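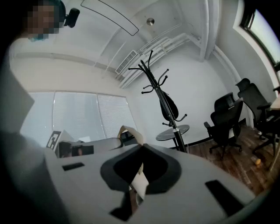

White stock with a fold in it.

Tessier Folding Stock, White
Toltora Paper Goods, Zadthorpe
Item 690
Pack of 100 sheets, letter size, uncoated both sides
In stock, ships from our Zadthorpe counter

We've been selling paper for long enough to have strong feelings about it, and Tessier is the stock we take home ourselves. It's a smooth white sheet that sits between a heavy writing paper and a light card, firm enough to stand up as a place card or a small tent sign, and still soft enough to fold by hand without a fight. If you've ever folded a nice thick greeting card and watched a fuzzy white line open up along the spine, you'll know why we get so pleased about a sheet that behaves itself.

We started carrying it for a handful of regular customers who make their own cards and kept asking for something a bit sturdier than the Prellar text paper (still a lovely paper, and still on the shelf, by the way). Then the wedding people found it, and then the teachers, and these days it's the pack we reorder most. One October we folded 1,824 place cards for a single order, all by hand at the long counter with the radio on, and we were still on speaking terms with it at the end!

What people use it for

Greeting cards and note cards, mostly. It takes a fountain pen nicely, though a very wet nib may feather a little, so please try your favorite ink on a corner first. Pencil and colored pencil are a treat on it. Rubber stamps come out crisp as long as you don't drown the pad.

It's also good for place cards, table numbers, gift tags, program covers, little boxes with tuck-in lids, recipe cards, bookmarks and the kind of pop-up cards that have one or two moving layers. For a really ambitious pop-up with a lot of pieces pulling on each other, we'd send you to a heavier card for the base and let you use Tessier for the parts that move.

Watercolor is the one thing we'd steer you away from. A light wash will go on, but the sheet curls as it dries and you'll be pressing it under cookbooks for a week.

Which way to fold it

Every sheet of paper has a grain, meaning the direction most of the fibers ended up lying when it was made, and a fold that runs along the grain will always look better than one that runs across it. Tessier is grain short, so on a letter-size sheet the grain runs parallel to the shorter side. Fold it in half the usual way for a half-sheet greeting card and you're already going with the grain. Lucky you!

If you cut the sheets down before folding, it's easy to lose track. Put a light pencil arrow on the back of the full sheet before you start trimming, and repeat it on each piece. Or bend a piece gently in your hands, first one way and then the other, without creasing it. The direction that gives more easily is the one you want for the fold.

Scoring and creasing

You can fold this stock with nothing but your fingers, and plenty of people do. For a sharper edge, score it first:

1. Lay the sheet on a cutting mat or an old magazine, something with a little give.
2. Hold a metal ruler along the line and draw a bone folder down it once, with steady pressure. An empty ballpoint pen works too.
3. Fold away from the groove, so the little ridge ends up on the inside. It feels backward the first time, but it's how the fibers like to go.
4. Line up the corners before you press anything. Start the crease at the middle and work out to each end.
5. Go over the fold once more with the flat of the bone folder, through a scrap of clean paper so you don't leave a shiny stripe. 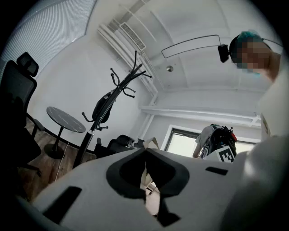 Printing on it

Home inkjets handle it well on the plain or matte setting. Use the rear feed if your printer has one, and load just a few sheets at a time. Fan them first, particularly in dry weather when they like to cling together. Give the ink a few minutes before you fold, and longer if you've printed a solid block of dark color across the fold line.

Lasers are fine too, with the paper type set to heavy or cardstock. Toner sits on top of the sheet, so it can crack where a fold passes through it. If your design allows, leave a narrow unprinted strip down the spine and you'll never have to think about it.

Do your printing before your scoring. A scored sheet can catch in the rollers, and then you'll be late and cross.

Envelopes and things that go with it

A letter-size sheet folded once fits our A9 envelopes with a bit of wiggle room. Cut the sheet in half first, fold each piece, and you'll want the A2 size. Both come in white and in a soft cream that we think looks rather handsome next to the bright white of the card, although opinions at the counter are divided.

The Prellar bone folder is sold separately. It has one pointed end for scoring and one rounded end for pressing, and it's a comfortable length for smaller hands. We also keep glue sticks, double-sided tape and corner punches on the same page.

Keeping it nice

Store the pack flat, in its wrapper, somewhere that isn't the garage. Sheets kept standing on edge will bow over time, and a bowed sheet is a nuisance to print. Should you find a slight curl, turn the stack over and leave it under something heavy overnight.

Offcuts are worth saving. We have a drawer full of them, and they turn into gift tags every winter.

Samples and bigger orders

We're always happy to mail out a couple of sample sheets, so ask if you'd like to feel it before you commit to a pack. Screens are hopeless at showing white, and this one leans a touch cool beside a natural or ivory stock.

For larger quantities, or if you'd like us to trim and score the sheets for you, send us a note with the finished size and the number you need. Trimming is done in full packs only. Unopened packs can come back to us for a refund, but cut sheets can't, so do check your measurements twice.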